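Participants wanted: gripper comparison study, Cakden site

Brikard is looking for 20 people to take part in a comparison of robot grippers and end tools at our Cakden workshop. Sessions run through February. No experience with robots is needed, and we would like at least half the group to be people who have never driven one.

What you will do

You will steer a robot arm with a hand controller and use it to move small plastic shapes on a board. You repeat the same tasks with each tool, then with a second controller, and fill in a short form after each round. A member of staff sits with you throughout and handles all tool changes. We are testing the equipment – your own score is not passed on to anyone.

A visit lasts three hours including breaks. Each round is 30 minutes at most, and you may stop whenever you like.

Who can apply

You should be 18 or over, able to use both hands, and able to see well enough to tell colours apart at arm's length (glasses and lenses are fine). Left-handed people are especially welcome, as we had too few in the Ellwood round. Staff of Brikard and their families can't take part.

Payment

£200 for the full visit, paid by bank transfer within two weeks. If you leave early you will be paid for the rounds you have finished. Bus and train fares from Dostarville are paid back on production of a ticket.

The task board

Shapes are set out afresh before each round, and the order of tasks is different for every participant. Some ask you to push a piece to a marked spot, others to part two pieces that touch without knocking over a third.

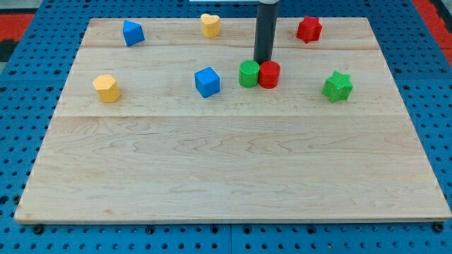
The arm above the green and red cylinders on the task board.

How to apply

Fill in the form at the front desk or ask for one by post. Give your age, which hand you write with, and the mornings or afternoons you could manage. Quote reference 307. We reply to everyone, but places are given in the order forms come in, with a few held back for left-handers.

Please wear closed shoes and tie back long hair. The workshop is on the ground floor, with step-free access from the car park. Doors open at 8.45 am.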